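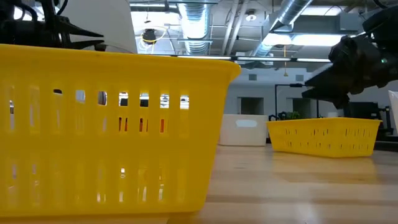 Two baskets would fix it, Nandi Naidoo had told her, one for what stays and one for what goes, and after that a kitchen more or less runs itself.

Marian had heard this kind of thing before. She had heard it about the label maker and the drawer dividers, and about the Collivon wall rack that still had four of its screws in a sandwich bag. Yellow, she noticed. They were always a cheerful color, the things that were going to change your life.

"And what do I do when they're full?" she asked.

"You empty them," Nandi said over the phone. "That's the system."

"That's a basket."

The near one was for staying. The far one was for going, which struck Marian as optimistic in the wrong direction, given the state of her mother's pantry. She stood at the table with her coat on. She had driven 50 miles to do this and had brought a thermos so she wouldn't have to use any of the cups.

She began with the shelf by the window. Eleven-year-old cornstarch. A Potameo tin with buttons in it, and under the buttons a key. A Grirov can opener that had never, in her memory, opened a can; her father used to finish the job with a screwdriver and a good deal of language. She put the can opener in the far basket. Then she put it in the near one. Then she took it out and laid it on the wood between them, where Nandi's system had nothing to say.

"How's it going?" Nandi asked. She was still on speaker.

"I've made a third pile."

"There isn't a third pile, Marian."

"There's always a third pile. I'd like to see one of these people's houses with the third pile edited out."

She worked until the light went. The cookbooks stayed, though she didn't cook. The good scissors stayed. A receipt fell out of a book about roses: Kirui Hardware, paint, two brushes, dated 6 Jan 2024. Her mother had bought paint that winter and said nothing to anyone. Marian looked at the walls, which were the same tired white they had been since she was in high school, and went down the hall opening doors until she got to her own old room.

Green. A soft, sensible green, done neatly up to the window and then stopped. The bed had been pushed to the middle of the floor and never pushed back.

She stayed there long enough that Nandi said her name twice from the kitchen.

"I'm here," Marian said, coming back. "I was checking something."

"Anything good?"

"Paint."

"Stay or go?"

Marian folded the receipt along its old crease. It weighed nothing and it would slip straight through those slots, which anyone designing a basket might have thought of. She put it in her coat pocket and picked up the can opener again.

"Ask me in March," she said.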